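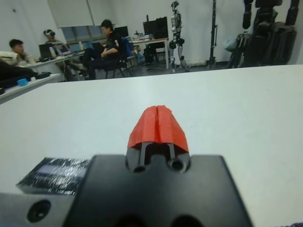

Home Stories Poems Submit

The Ice at Cluta

My grandmother called on Wednesday before it was even light and said, "It's talking."

She meant the lake. I had my boots on before she hung up!

You have to understand that in Sedau we wait for this all winter long. Other towns have a carnival or a football team. We have the ice on Cluta, and one day every spring it decides it has had enough and goes, all of it, down the narrow end and over the weir, with a noise like every piano in the world being pushed down the stairs. I had missed it two years running. Once I was at the dentist. The other time I was asleep, and I don't like to talk about that one.

The 34 bus stops outside the Bárány bakery, and my grandmother was there already with a thermos, a folded blanket and a bag of poppy seed rolls so hot the paper had gone see-through. She was wearing my grandfather's coat. It came down to her ankles and she looked magnificent.

"Did you hear it yourself?" I asked.

"I heard it in the sink," she said. "The pipe hums."

The driver was not from Sedau. He was from Skirach, on the far side, where they claim to see the ice go first, and he was in no hurry at all. He stopped for a man with a ladder. He stopped for a dog that turned out not to want the bus. My grandmother leaned forward at every stop and tapped her ring on the rail, and I ate two rolls, one right after the other, out of pure nerves.
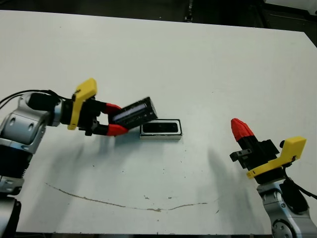 Two silver-gray arms and a large white tabletop.

We got off at the boathouse and ran. She is not supposed to run. She ran anyway, holding up the coat in both fists like a queen crossing a puddle, and I ran behind with the thermos banging on my hip, and then we came through the last of the birches and there it was, the whole lake, gray and flat and perfectly still.

I could have cried. "We missed it," I said.

"Missed it? What do you think you're looking at? That's ice, you goose. Sit down."

So we sat on the blanket on the end of the jetty. There were other people along the shore by then, wrapped up to the eyes, and whole families with sleds they had no use for. The sun came over the Skirach side. My grandmother poured the coffee and told me how she had come down here when she was 12, by herself, in the dark, when her mother thought she was feeding the hens. She had stood right here and felt it in her feet before she heard anything.

"What did it feel like?"

"Like a cat," she said. "A very big cat, under the floor."

I took off my gloves and put my hands flat on the boards. Nothing. Cold wood. A child behind us was asking for a roll and I passed one back without looking. I kept my hands where they were until my fingers ached, and then — oh, I wish I could do it for you, I wish I could put it in your hands — the boards began to purr.

It was so low! It came up through my wrists and into my teeth. My grandmother grabbed my sleeve. Far out, a black line ran across the lake from one side to the other, fast as a zipper, and a second later the crack got to us, and everybody on the shore yelled at once, old men and babies and the boy with my roll.

Then it all began to move. Slabs as big as barn doors tipped up and showed their green edges and slid under again. The jetty shook. My grandmother was on her feet, shouting something at the lake, a whole long speech, and I couldn't hear a word of it over the pianos.

I asked her on the bus home what she had said.

"None of your business," she said, and fell asleep on my shoulder with her boots dripping in the aisle, and we rode straight past our stop.

More stories
The Plum Thief
Snow on the Radio
My Aunt's Accordion
Last Ferry, First Ferry

Contact | Copyright, all stories remain with their authors | Back to top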